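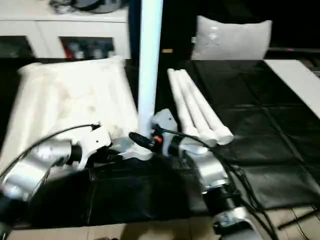
Section 7. Recording demos with both arms

I like to do this part slowly, coffee in reach!

1. Start the Pakska logger and wait for both arms to show up in the list.
2. Home the left arm, then the right.
3. Check that the cables can follow each arm through its full swing. I lost a whole July afternoon to one snag.
4. Record 40 demos per task. Our Trusta policy got noticeably steadier at that number (with 11 it mostly dithered over the grasp).
5. Save, and write down the run number.

Note: shift the objects a little between demos. I kept them too neat at first and the policy just memorized the spots.

Caution: never reach between the arms while the logger is live.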